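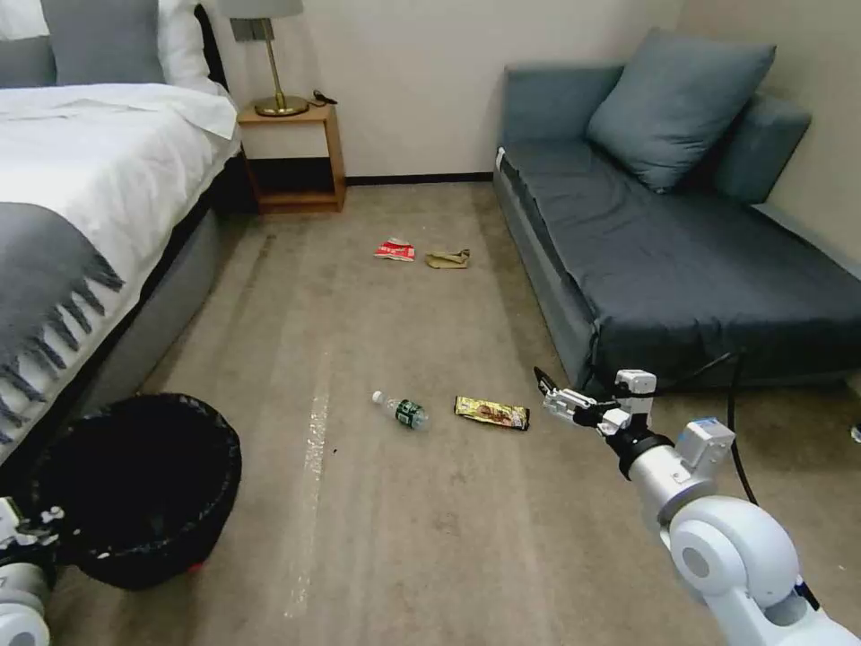 Gallery > Rooms > Guest room, Flulel House

The guest room at Flulel, between visitors

The house went up in 1947 and this is one of the smaller bedrooms, at the back. Meinrad Fankhauser looks after it and we go through it together in November, before the winter bookings. The bed and the sofa stay where they are all year. The carpet gets picked over first, wrappers and bottles, and then the vacuum comes up.
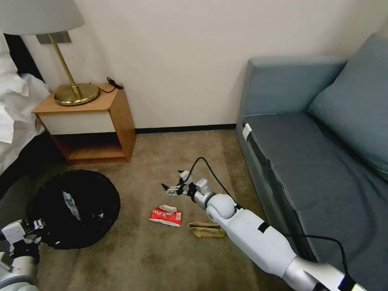

Nightstand corner, with the brass lamp and the black wastebasket on the carpet.

The lamp came from Van Beek and the nightstand is older. Bins are lined with a black bag in every room -- it saves washing them out.
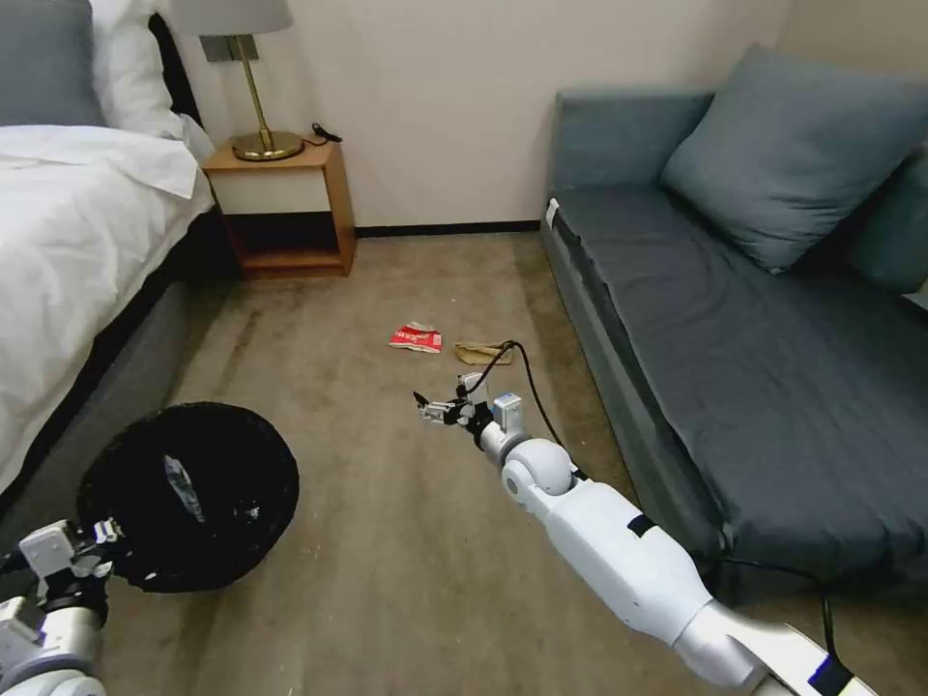 Wrappers go in the bin with everything else. Bottles are meant to go down to the crate by the back door, though they don't always get there. Check-in is from 2, and the room has to be finished by then.

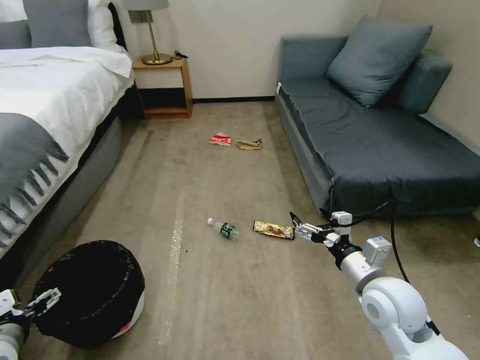 Grey throw across the white duvet, blue-grey sofa opposite.

Next gallery: the landing and stairs.

8 shares | 9 comments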